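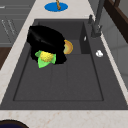
Dark gray sink, pale speckled counter

From: Apolline Picard
To: Walwood supper list
Subject: Re: [supper] bean soup for Wednesday??

Quick one, typing between errands so excuse the mess.

Vlasta Doležal wrote:
> Who is doing the soup this time? Last month's was lovely but
> a bit thin I thought, and we ran out before Guido even sat down.
> Also can someone tell me if the new Fetik in Pustesthorpe has
> dried white beans. The old place only ever had cans.
> And what do I do about salt, before or after?
> Vlasta

I'm doing it. Yes Fetik has them, bottom shelf past the rice, 700 gram bags. Got 5. They had the little brown ones too but those go to mush on me every time so left them.

Thin - yes, my fault, too much water and I was in a rush. This time less water, and I mash a couple ladles of the beans at the end and stir back in. Does the trick without cream, so Juraj can have it too.

Salt: I put it in the soaking water now. Used to wait till the end because my mother did. Skins come out softer this way, try it. Soak overnight, drain, rinse, fresh water, bay leaf, one onion cut in half. Low heat. Don't let it boil hard or they split.

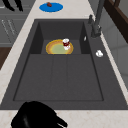
Then carrots and celery, cut small, fried slow in oil untill they get sweet, garlic last. Tomato paste goes in the frying pan and not the pot, let it go dark. All of that into the beans when they're nearly done. Vinegar right before serving, just a splash, taste, splash again.

Still need:
bread - Vilém, are you baking or buying? the rye from Hyun is fine if you're busy
something green, Guido said maybe cabbage salad, Guido pls confirm
big ladle, ours went missing
bowls, I have the deep ones but not enough for everybody

Vlasta if you want to bring the poppy seed thing again I won't stop you. The one with plums, I mean, the other was good too but the plums!!

Doors at 6, soup at 6:30. Door code is still 2514. Park on the side street, the front is all dug up again.

Oh and who has my blue pot lid. I need it by Wednesday, its the only one that fits.

Apolline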